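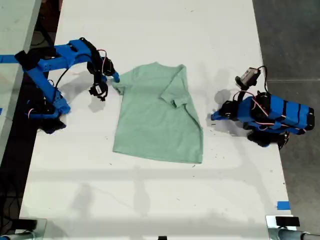

Ristisside would like you to believe that your old clothes have a future. The take-back scheme has put bins in shops across Dodville, and its leaflets promise every garment "a second life". I have read a lot of leaflets. A plain T-shirt in sage green, with one side folded in and the other sleeve still spread out, is the sort of thing most of us would drop in a bin without a second thought, and I wanted to know where it would go. Mohit Sisodia, who manages the scheme, agreed to talk for an hour.

He is friendly and quick, and he likes the word "journey". In November, he told me, the Dodville bins took in 3,469 garments. I asked how many had been sold to somebody who meant to wear them.

"We sold 157 through our own rail," he said. "But you have to look at the whole picture."

The whole picture includes another 1,126 that went to Plulska, a wholesaler, in mixed bales. Sisodia counts those as reused. Does he know that they were?

"We know they were bought," he said. "People don't pay for things they're going to throw away."

I put it to him that people do exactly that with bales, because they can't see what is in the middle. He conceded that some of it might be wasted. He did not have a figure, and said Plulska had never been asked for one.

The rest goes for rags and stuffing, or is "held". Held where? A unit on the edge of town. Held for what? "For when the technology catches up," he said, meaning machines that can turn worn, blended cloth back into thread. He thought that might be four years off. I reminded him that the scheme's first leaflet had said much the same. 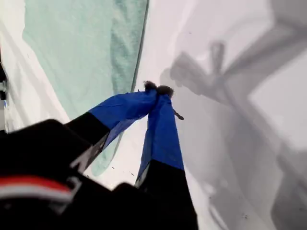 The view from the repair counter

Eamon Moynihan has mended clothes at Gautam, a small alterations shop, for most of his working life. He has one of the bins by his door and is not paid for it.

"It's a good bin," he said. "It's very tidy. I've no complaint about the bin."

What he minds is what it does to his customers. "They used to come in and ask could I fix a hem. Now they ask could I fix a hem, I tell them the price, and they look at the bin."

He doubts that the scheme saves much cloth. I asked whether he was just cross about losing trade, and he laughed and said of course he was. "But if I sew the button on, you've got a shirt. I don't need a leaflet to tell you what happened to it."

Sisodia, when I rang him back, said repair and collection "sit side by side" and that a repair voucher was being looked at. I asked when it would start. He said he would send me something in writing, and as of December 17, 2022 I am still waiting for it.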